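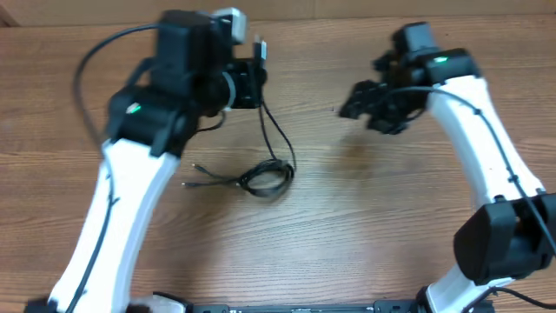
The Pryor two-arm kit was reviewed over one term as a candidate for the department's manipulation lab. The supplier, Vundier, ships it as two arms on a shared base plate, with a gripper and wrist module on each. Assembly followed the printed manual and took 8 hours. Wiring is the weakest part of the design. Along the white links the cable is held by small black clips, but past the left wrist it is unsupported and ends up as a loose coil on the table, with two plugs lying free. We recommend a longer clip run or a sleeve at the wrist.

Test procedure

Each arm was commanded to a set of 11 poses, and the pose set was repeated 8 times. Joint readings were logged with the Stanex software included in the kit. In total, 321 log entries were kept after duplicates were removed. The arms were tested separately first, then together.

Results

Repeatability was acceptable for pick-and-place exercises. The left arm drifted more than the right in extended poses, and recalibration reduced the error without removing it. The software stopped responding twice while both arms were moving. Restarting it required homing both arms again.

Open items

Gripper force was not measured. The spare parts list in the manual does not match the parts supplied. A second round of tests is planned for May.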